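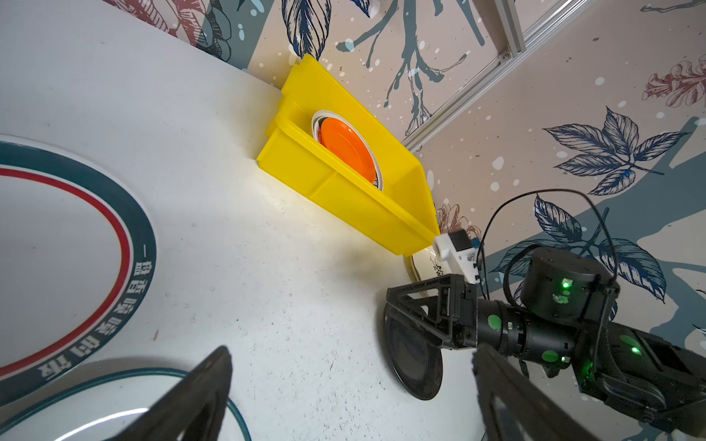 Went through the spring equipment list again for the Neswood dish cell, March, after lunch. Total budget left is 2,048 and that has to cover both arms until the next round opens. The first thing on the list is spare finger sets. Holding a dinner plate upright by the edge, as with the dark blue one, is the grip I want to price for, and the fingers we have are the only pair per arm. Backlund quotes 149 a set. I would take two.

Second item is the wrist cameras. Pudau sells a bracket with strain relief for the cable, but only in packs. No price yet. Asked again this morning.
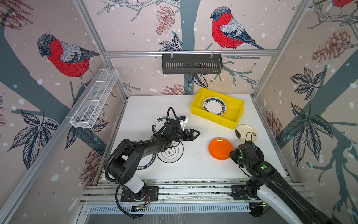
Photo: Neswood bench notes

Bigger question is whether to buy a third arm or a second enclosure. A used arm from Hinbridge is 1,091 before shipping, and it would eat the spares money. A second enclosure is around 1,000 if we cut the extrusion ourselves – panels and wallpaper extra. I lean toward the enclosure. One cell means every layout change stops the plate work. 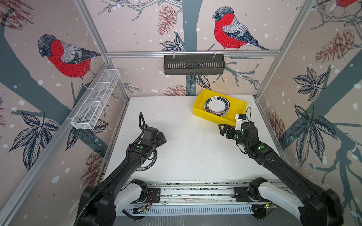

If we go that way, order the rail in the same profile so brackets swap between cells. Also want a cover for the small circuit board on the front rail before anything gets dropped on it. Cheap, can come out of consumables.

Plates: keep the mixed set. Different rims and colors are more use to us than a matched box, so no new dishes this round. One more yellow bin of the same kind, for the second cell. 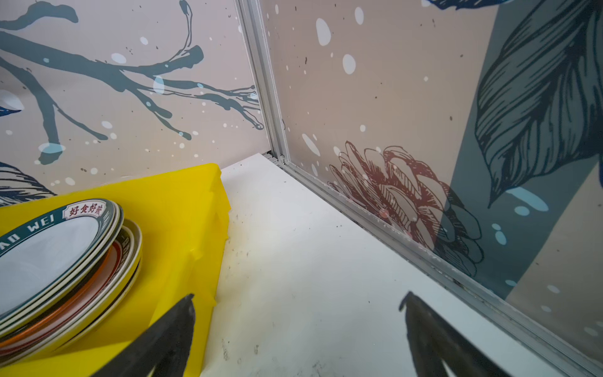
Stack in the yellow bin, wrist view. Tabletop needs a wipe.

To do: shipping quote from Hinbridge, pack size from Pudau, hold the Backlund order until both are in.

Filed under: Bench Log / Purchasing

Recent entries
Cable sleeves, what we have left
Bin positions for the dish cell
Backlund lead times
Rail cutting list, draft 2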